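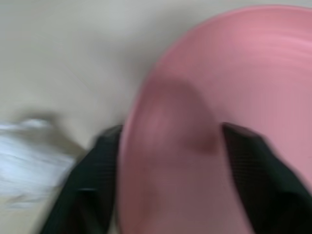

I have come to believe, after a good many years of feeding people, that a kitchen can get by without almost anything except one big plastic bowl. I mean the light, wide, slightly ridiculous kind, in a color you would never paint a wall. Mine is pink. I have owned handsomer bowls, and I have been given handsomer bowls by people who love me, and most of them are sitting in the cupboard over the refrigerator where I need the step stool to say hello to them.

The subject came up again last weekend because my cousin Liliana Ruggiero is redoing her kitchen in Tiltgate and has decided that everything on show must be either glass or stoneware. She has a lovely eye and I wouldn't dream of arguing with her about tile. But she had put her plastic things in a box by the door to give away, and I'm afraid I stood over that box and made a speech. This is more or less the speech, with the parts I forgot put back in.

A big bowl has to be picked up. It sounds too plain to mention, and yet I think most people choose a bowl the way they choose a vase, by how it will look standing still. Bowls hardly ever stand still in my house. They go from the counter to the sink, from the sink to the table, out to the back steps when there are beans to shell, and back in again with a dish towel over the top. My best stoneware bowl came from Marchetti, the old housewares shop, and it is a beautiful deep gray, and full of potato salad it weighs about as much as a toddler and is a good deal harder to hold on to. My wrists were fine with it at 38. They have since let me know their feelings.

Then there is the noise. I get up early, and I like to mix my dough before anyone else is awake, and a metal bowl at that hour rings like a church. Plastic just gives a little thump and goes back to sleep. You can set a spoon down in it without apologizing to the whole upstairs.

I'll be fair, because Liliana was fair with me and let me finish. Plastic holds a smell if you leave onions in it overnight, and it never feels quite clean of oil until you've washed it a second time. It scratches. I don't put anything straight off the stove into mine, and I don't let it near the burners, and when a bowl gets rough inside or starts to crack I stop using it for food and it goes out to the garden for weeds. My neighbor Ermanno Pace also says egg whites won't whip up properly in plastic, and he is right about that, and for egg whites I climb the step stool.

But I don't whip egg whites very often. What I do, day in and day out, is wash lettuce. I soak lentils, and I toss bread cubes with oil, and I carry peelings out to the compost. When my grandniece wants to help I put her on a chair with the big bowl and a wooden spoon and let her stir flour and water until she's tired of it, and if the bowl goes over the side, well, then I sweep. I never once let her near the Marchetti bowl, and I think that's rather a sad thing to say about a bowl - that it has sat in a house with a child for years and the two of them have never met.

I suppose that's really what bothers me about these very tidy new kitchens. Every object in them has been chosen to be looked at, and then you have to be careful of all of it, all day long. Carmela De Luca, who taught me to make gnocchi, cooked in a room about as wide as a hallway. There were 16 of us for Sunday lunch some weeks, and everything passed through one enormous basin that I don't think anyone would have called pretty. She mixed in it, she drained into it, and afterward she washed the glasses in it. I have never seen a person so relaxed around her own dishes.

And the color, while I'm on it. People apologize for colored plastic as if they'd been caught at something. I like the pink. On a dark winter morning, with nothing in the kitchen awake but me and the kettle, I'm glad to have one thing in there that's cheerful without trying. Lettuce looks wonderful against it, too, and so do lemons.

Liliana heard me out, and then she made us coffee and showed me her drawer pulls, which are very nice drawer pulls. The box was still by the door when I left. She had taken out the largest bowl, though, and put it under the sink behind the dish soap, where it won't spoil the look of anything. I'd rather see it on the counter, but I'll be back in June to help with the cherries, and we're going to need it then.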